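Budget for the Table as Well as the Arm
By Signe Hedlund, Equipment Planning, Oltstead
13th November

Requests for robotic equipment reach this office in a familiar form. The arm is specified to the last bolt, the gripper is quoted by two suppliers, and everything else is entered on a single line marked "sundries."

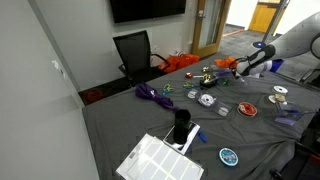

That line deserves closer attention than it receives. An arm intended to handle ordinary objects must have ordinary objects to handle. Scissors, tape, thread, pens and labels are cheap to buy one at a time, and for that reason they are seldom planned. They are also bent, emptied, unrolled and lost. In the last budget year the Gritton laboratory placed 56 separate orders for such goods, and each order passed through the same approval steps as a major purchase. The staff time spent on a roll of masking tape was worth far more than the tape.

My colleague Tuva Amundsen has argued that small supplies should remain with individual teams, who know what they need. I agree that teams should choose. I do not agree that they should have to apply 56 times. A standing allowance of $1000 per workstation, reviewed each December, would leave the choice with them and remove most of the paperwork.

The same reasoning applies to spare gripper pads. The Trutent quotation now before us lists them at $184 a set, as an optional item. They should not be optional. Pads wear, and a workstation without them stands idle while its purchase cost continues to be charged. The Backlund site lost 13 working days in this way last spring.

I would ask that no request for an arm be approved next year unless it includes supplies, spare parts and storage for the first full year of use. Such requests will look more expensive. They will also be closer to what we end up paying.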